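Section 4. Checking the Camera Views in Simulation

Do this section before you bolt the Nevgate arms to the bench. The kitchen room that comes with the Zurstead simulator is enough for every check.

Before you start

Finish the arm calibration in Section 3 and save the profile as "ridgeway". Close any other program that is using the graphics card. The first load builds a cache and can take around 11 minutes on a shop laptop.

4.1 Wrist view

1. Start the simulator and load the kitchen room.
2. Set the step limit to 2,000 and press Pause.
3. Open the gripper with the slider. Leave it empty.
4. Select the wrist view. Both fingers should show, with a wide gap between them and the housing at the bottom. With the wrist turned up, the arm link crosses overhead and the window may be partly hidden behind it. 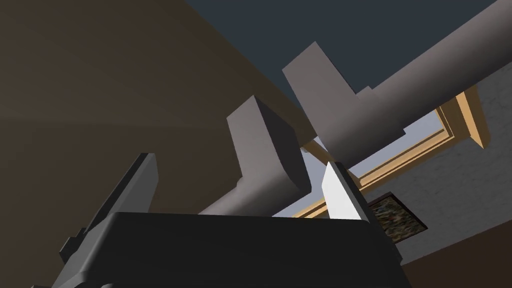
5. Move the slider a little toward Close, then back to Open. If a finger leaves the view, reload the profile and repeat from step 3.

Note: One finger can look much brighter than the other, depending on how the light falls on it. Do not correct this in the material settings.

4.2 Body view

1. Keep the simulation paused and switch to the body view.
2. Check that both grippers rise from behind the white body, one on each side.
3. Check that the counters on the left and right are both in view. The props on them don't need to be in reach yet.
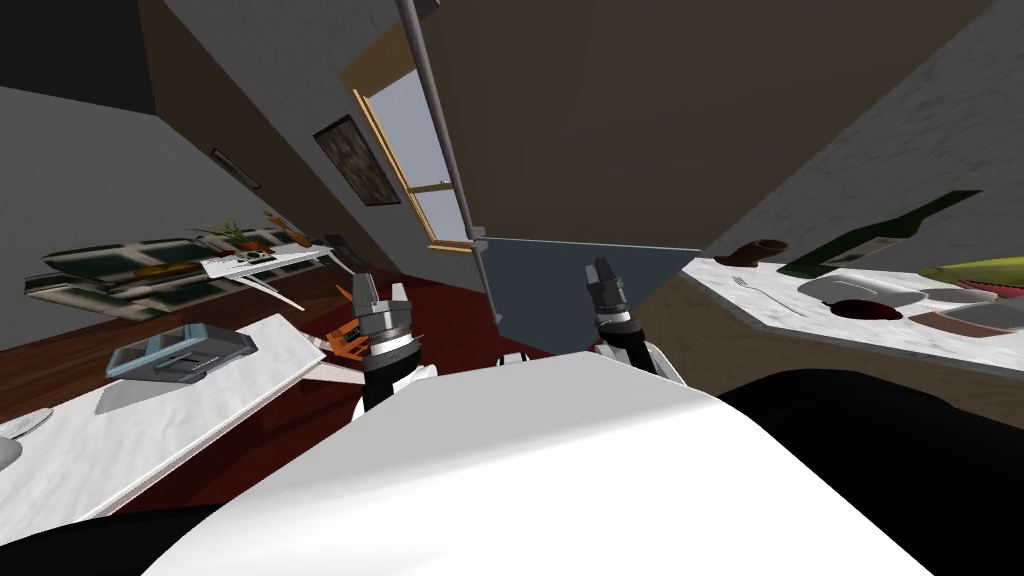 The room is tilted in this view because the default mount carries a roll angle. Leave it alone if you plan to use the Loncombe bracket, which is drilled to match. If you made your own bracket, measure its angle and enter it under Mount > Roll, then save.

4. Press Run and jog each arm separately at the lowest speed. The left slider must move the left gripper. If they are swapped, exchange the two port names in the profile.

Caution: Unplug the motor power supply before you edit port names. A swapped port can send a command to the wrong arm.

The view presets were made by Ataahua Mahuika for the Tuesday build night and are kept in the shared shop folder. Copy them before making changes. Go on to Section 5 for mounting.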